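Kleine Beutel, großer Ärger
Warum wir beim Packen immer noch alles falsch machen

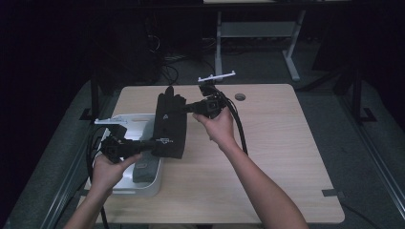
Dienstag, kurz vor sechs, Bahnsteig. Rucksack zu schwer, wie immer. Drin: drei Ladekabel, von denen keins passt. Ein Regenschirm, kaputt. Und die Zahnbürste natürlich daheim.

Dabei gibt es längst ein Geschäft mit der Ordnung. Piltum verkauft Packwürfel im Zehnerset, bei Tirnetti kostet die Kulturtasche 30 Euro, ohne Inhalt wohlgemerkt. Zetden hat fürs Wochenende gleich eine ganze Packliste im Netz — 391 Posten, inklusive Nähzeug. Wer näht denn im Zug?

Mein Versuch: eine Woche, ein Rucksack, nur das Nötigste. Zwei Hosen, vier Hemden, Socken zum Durchwaschen. Am dritten Tag fehlte der Pulli. Am vierten gekauft, zu teuer, kratzt. Am fünften war das Hemd immer noch klamm, weil im Hotel die Heizung aus blieb und der Fön nach zwei Minuten aufgab.

Trotzdem, es geht. Treppen laufen sich anders mit leichtem Gepäck, Umsteigen in vier Minuten klappt plötzlich auch. Nur die Kabel — die hab ich wieder alle mitgenomen. Beim nächsten Mal bleiben zwei davon in der Schublade.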